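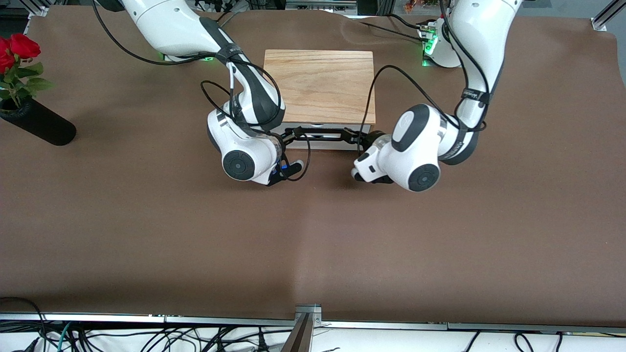

Bench 2, April, afternoon

Box with the tan wood top and the black metal handle bar is on the brown mat. Keep the mat down for anything with a wood face. The bare bench marked two of the Stevitz lids last month and I spent most of a morning sanding them out.

The mat still has the crease down the middle from being stored folded. It doesn't rock a box but it does show up under a straightedge, so do the flatness checks off to one side of it. Hannelore wants to roll it on a tube from now on. Fine with me. The tube from the Auer paper is behind the door.

Handles

Settled on the bar handle for the Purneck order. The rope ones looked nice but they twist when the box is full, and the customer stacks these. Bar goes on with two screws, pilot holes first, drill by hand for the last bit so the grain doesn't lift. Ursina split one board going straight in with the driver. It's in the offcuts if anyone needs a short piece.

Order is 200 boxes. Bars came in at 831 for the lot, delivery included, under what I had put in the estimate. Invoice is in the Purneck folder.

Pull test: hung 20 kg off one bar overnight on the test box. No movement at the screws, faint mark in the wood under one foot of the bar. Tried a thin washer there and liked it less, it leaves a gap you can catch a fingernail in. Going without.

Boards

Cut with the grain running lengthwise, edges left square. Purneck asked once about a rounded edge and then dropped it. I would still break the corners with 180 grit, one pass, otherwise they chip in the stack. Wipe down before oiling. The dust from the last batch got into the finish and we had to do the tops again.

Oil: the Lollinier can is nearly done. It takes longer to dry than the old one did, so leave the tops out until the next morning and don't lean them face to face. Rags go in the metal bin with the lid, flat, not balled up.

To do

- Ursina: drilling jig for the bar holes, both ends off one stop. The tape-mark method drifts.
- Hannelore: ask Auer if they can do the inner sleeve in the heavier paper, same price.
- Me: write up the handle steps on one sheet and pin it over bench 2. Order more oil.
- Stevitz lids can go out once the second coat is hard.

Question for Hannelore: do the Purneck labels go on the short side or underneath? Their drawing shows one and the email says the other. I've held off on sticking any until we hear back.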